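Fri 27 April

In by eight. Sandrine Pichon had left a note on the cabinet saying the left hand had been slow to close at the end of her shift, mostly the thumb. I ran the finger check before touching anything. Thumb was late on the left, everything else fine. The log had 1285 grasps on that hand since the last service, so it was due anyway.

Powered down, waited, took the cover off the left wrist. One of the small screws was tight enough that I thought I would strip it, but it came. The tendon for the thumb had gone slack. Took it up a quarter turn, checked, took it up a bit more. Put a little of the Brollus grease on the guide, less than last time, when it got everywhere. Cover back on. I wrote down the screw order because I always think I'll remember and I don't.

Then the calibration. Zaltholm changed the routine in September and I still don't like it. It wants both arms at home, then each finger on its own, then both hands together on something with a curve to it. It stopped at 74 percent the first time with an encoder warning. Reseated the connector, started over, and it went through. 20 minutes for the whole thing, not counting the failed one.

Covadonga Barrios called from Toledo in the middle of it to ask if we could lend them our spare wrist cable. I said I would look. We have one but the sleeve is worn at the plug end, so I told her she could have it if she put new sleeve on it herself. She said fine. It goes in the box with the Tudilico order on Monday.

After lunch we did the two-handed holds. The football is good for this, it has a long side and two pointed ends and it shows up a weak thumb right away. I had the grip force set low to start and raised it in 4 steps. 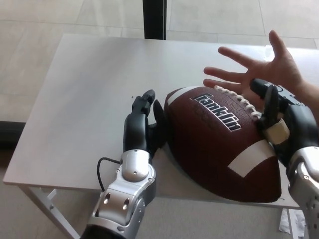
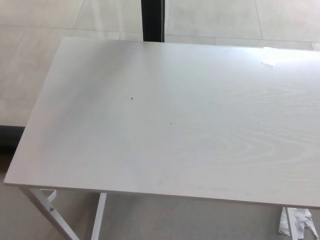
Final force setting is saved under the left hand profile, and I kept the old one in case Sandrine wants to go back to it. The right hand I left alone. It is still within limits, but its index finger makes a faint click on opening and I would like to have that cover off next week too. I put it on the sheet.

Repeated the finger check at the end of the day with the motors warm. Thumb was in time with the rest. Battery on the backup controller is reading low again, second time this month, so I ordered a new one and put the old one on the charger overnight.

Still to do: copy the calibration file to the shared drive, find the small hex key, answer Zaltholm about the encoder warning. Left at ten past six.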